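Ziltby adds ribbed ceramic vases and artificial roses to its contract display range

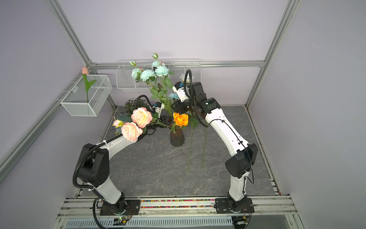 Ziltby, the supplier of decorative furnishings to hotels, show homes and serviced offices, has extended its contract display range with a series of ribbed ceramic vases and a matching programme of artificial roses. The series is sold under the name Moulin. It is available to trade customers from December through the company's existing accounts and through the Betgate distribution centre.

The Moulin series replaces the smooth-sided cylinder vases supplied to contract customers until now. Those vases were specified mainly for price. Customer returns over the last two contract periods showed that stems moved in the wide openings during cleaning and that arrangements had to be reset by housekeeping staff. The new body has a narrow neck and a flared, fluted lower part. The neck holds the stems close together at one point, and the flare gives a lower centre of gravity than a straight cylinder of the same height.

Vase construction

Each vase is slip-cast in one piece, dried under controlled humidity and fired twice. The ribs are part of the mould and are not cut or applied afterwards. Rib depth is kept constant over the widest part of the body and reduces towards the neck, where the wall is slightly thicker to resist chipping when wire stems are inserted and withdrawn. The first finish to be released is black. Two further finishes are at the sampling stage and will be announced when glaze trials are complete.

The underside is ground flat after the second firing and fitted with a recessed felt ring. The ring may be removed for use on stone, tile or sealed concrete, and a silicone alternative is supplied on request. Ziltby recommends the silicone ring for stone-patterned and other lightly textured floor finishes, on which felt tends to collect dust.

The vases are intended for dry use only. The interior is glazed to shoulder height for ease of cleaning, but the vessels have not been tested for water retention over long periods and should not be used for cut flowers.

Ayman Zerouali, product manager for contract ranges at Ziltby, said: "The request from customers was for a vase that keeps its arrangement when it is lifted for dusting and put back. We looked at inserts, foam and weighted collars. Each of these added a part that could be lost. The narrower neck gave an acceptable result without any additional part, and that is the version which has gone into production."

Artificial roses

The rose programme consists of large open blooms, half-open blooms and buds. The principal colourway is peach and cream with pink-edged petals, and is supplied with a plain pink bud as the secondary stem. All open blooms have ruffled outer petals. The petals are cut from woven polyester, heat-formed in stacks and assembled by hand on a moulded centre. The pink edge is applied after forming so that the colour follows the curl of the petal.

Stems are thin, green and wire-cored. The core is annealed steel with a polyethylene cover. It can be bent by hand to the required angle and will hold that angle under the weight of a single large bloom. Where two large blooms are to be carried on one stem, the heavier core should be ordered. Leaves are fitted in small numbers and may be slid along the stem or removed.

Petal shape recovers after compression if the bloom is taken out of its packing and left at room temperature for several hours. Low steam may be used on the outer petals. Steam should not be directed at the centre of the bloom, where the adhesive softens at a lower temperature than the cloth.

Colour reference

Peach and cream were chosen after sampling against wall finishes commonly specified in guest rooms and reception areas, among them pale grey, lavender-grey and soft lilac. Under warm lighting the cream petals moved towards yellow in the first samples and the dye was corrected. Under daylight lamps no correction was needed. The black vase was assessed with the same wall finishes and with dark grey floors, and retains a readable outline in each case owing to the ribs, which catch light from the side.

Customers matching to an existing scheme can request a colour card with petal cloth samples. The card does not include leaf or stem material. Small variation between dye lots is to be expected, and orders for a single site should be placed together where possible.

Handling and endurance checks

Before release, samples were put through a handling schedule drawn up with the company's larger customers. Stems were inserted and withdrawn 1,000 times in the same vase, with the neck inspected for chips and the stem cover inspected for splitting at set intervals. Light scuffing of the stem cover was recorded after 331 cycles and did not develop into a split by the end of the schedule. No chips were recorded at the neck of the vase.

A separate check covered bending of the wire core. Stems were bent through a right angle and straightened. The standard core is rated for 10 such bends at any one point, after which it should be replaced or bent at a different point. The figure is printed on the packing label.

Petal retention was assessed by hanging the blooms head down and brushing them with a soft duster. Detachment of an outer petal was treated as a failure. The first production batch met the requirement. A pre-production batch did not, and the adhesive was changed before moulds for the centre were approved.

Arrangement guidance

A printed guide is packed with each carton. It covers stem order, stem length and spacing for the two most frequently ordered sizes. In summary, the largest bloom is placed first and set slightly to one side of the neck. The second large bloom is placed lower and turned outwards. Buds are added last at the outer edge, with the stem left longer than those of the open blooms. Leaves should be moved up to just below the flower head where the stem would otherwise be exposed.

Stems should be trimmed with wire cutters. Scissors will close the cover over the core without cutting it and leave a sharp end. Trimmed ends should be capped with the sleeves provided, particularly if the stems are to be removed often for cleaning.

The neck of the smaller vase is sized for a compact group. Overfilling makes the stems bind against one another, and a bloom can then be pulled from its centre when a single stem is withdrawn. If a fuller arrangement is required, the larger vase should be specified.

Cleaning and maintenance

Vases may be wiped with a damp cloth and a neutral detergent. A soft brush is advised for the channels between the ribs. Abrasive pads will mark the black finish. Dishwashers are not suitable on account of the felt ring and its adhesive.

Roses should be dusted weekly in public areas and monthly in rooms with low traffic. Compressed air may be used at low pressure from the side. Blooms should not be immersed. Marks on the cloth can be treated with a barely damp white cloth, working from the centre of the petal to the edge.

Packing

The vases are packed singly in moulded pulp, with the neck supported independently of the body. Blooms are packed in divided trays with the stems laid flat and are not compressed under other stock. Plastic netting, which was used on the previous range to hold the petals closed in transit, has been withdrawn because it left a visible line on lighter colours. The outer carton is designed to be reused for storage between seasonal changes, and its dividers fold flat.

Availability

Opening stock of the black vase stands at 889 units, held at Betgate. Further deliveries are scheduled from the Breltov pottery, which produces the full Moulin series. Roses are supplied by the stem or in made-up sets, and sets may be ordered with or without a vase. Existing contract customers will receive revised price lists with their next statement. Smooth-sided cylinders will remain on sale until current stock is exhausted and will not be reordered.

Samples, colour cards and the technical data sheet can be requested from the Ziltby contract desk, which is open from 9 am to 5 pm. Requests for samples should state the intended floor or table surface so that the correct base ring can be enclosed.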